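Section 3 — setting up the shape blocks table

Cledon play set, room copy. Updated 2019-11-26 by Doğukan, replaces the September sheets (please bin those, the old step order was wrong).

Read the whole section before you start. Takes 20 minutes the first time, much less after that.

## 3.1 What you need

- the blue pegboard base, the one with the round holes
- the wooden board
- the block tin, shelf 4, label facing out
- a dry cloth
- a slightly damp cloth, well wrung
- the card with the layouts on it (Ilgın has the spare)

Spare blocks are in cupboard 112. Sign for them. The Skodham blocks are a different size, don't mix them in, they look near enough the same until you try to line them up.

## 3.2 Laying the base

1. Clear the table. Everything off, including pens.
2. Wipe the table with the dry cloth. Crumbs under the pegboard make it rock.
3. Put the pegboard down flat, smooth side up. Long side towards the person who'll be using it.
4. Press each corner in turn. If one lifts, turn the pegboard round and try again. Still lifts — swap it for the other one, don't pack it with paper.
5. Wipe over the top. Fluff gets into the holes, a soft brush is best for that.

**Note:** no pegs needed for this set. Leave them in their bag. If you find any already in the holes, take them out before going on or the board won't sit down.

## 3.3 Putting the board on

1. Check the board both sides for splinters. Run a hand along the grain, then along the edges.
2. Lower it onto the pegboard, near edge first. Leave a border of blue showing all round.
3. Front edge parallel to the rows of holes. Use the rows as your guide, easier than measuring.
4. Push gently from the side. It shouldn't slide about. If it does, wipe underneath and try again.

**Caution:** lift the board with both hands, never by one edge. It's made up of planks and the joins don't like being twisted. Taner has already reglued one.

**Caution:** no wet cloths on bare wood. Slightly damp, then dry straight away. The grain comes up rough otherwise and you'll be there with sandpaper.

## 3.4 Setting out the blocks

1. Tip the blocks into the tin lid, not straight onto the board. Less noise, fewer dents.
2. Look each one over. Chipped ones go in the envelope for Ekrem.
3. Start with the group. Six blocks, pushed up against each other with no gaps, left of centre. Straddling the lower join is fine.
4. Turn them so they lie flat. Any that wobble are standing on an edge.
5. Now the singles. Green star to the back on the right, blue cube nearer the middle, still on the right hand side.
6. Leave clear wood between the singles and the group. A hand's width is plenty.
7. Don't straighten the singles. Bit of an angle is what we want, the cube can sit cornerwise.

**Note:** if the group drifts apart while you're doing the singles, cup it with both hands and squeeze. Don't nudge the blocks one at a time, you'll chase them all over the board.

**Note:** star keeps tipping? Check its underneath for bits of sticker. Fares found three on one block.

## 3.5 Check before use

- Blue border visible on all sides
- board not rocking
- group closed up, no gaps
- star and cube well apart form the group
- nothing hanging over the front edge
- tin and lid off the table

Fix anything that's off now. Moving the board once the blocks are on it means doing 3.4 again.

## 3.6 Putting away

1. Singles first, then the group. Count back into the tin against the number on the lid.
2. Dry cloth over the board, along the grain.
3. Board upright in the rack, not flat under the Drirach boxes. They're heavy and it bows.
4. Pegboard behind it, holes brushed out.
5. Tin back on its shelf.

Greasy blocks: warm water, drop of washing-up liquid, quick rinse, dry at once. Don't soak. Not the dishwasher, we've been there.

Missing or broken pieces, write the colour and shape on the sheet inside the cupboard door. Order ref for replacement blocks is 434, goes through Aydoğan, and they want the colour spelt out in full. Allow a couple of weeks. Untill then use the spares and leave a slip in the tin so the next person knows.

Layout to match for 3.4:

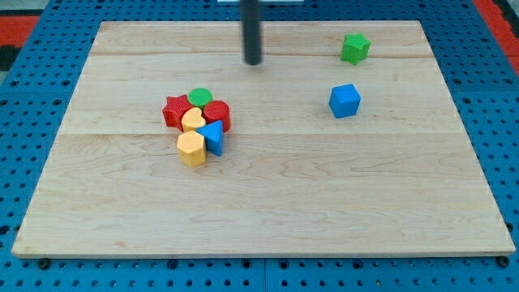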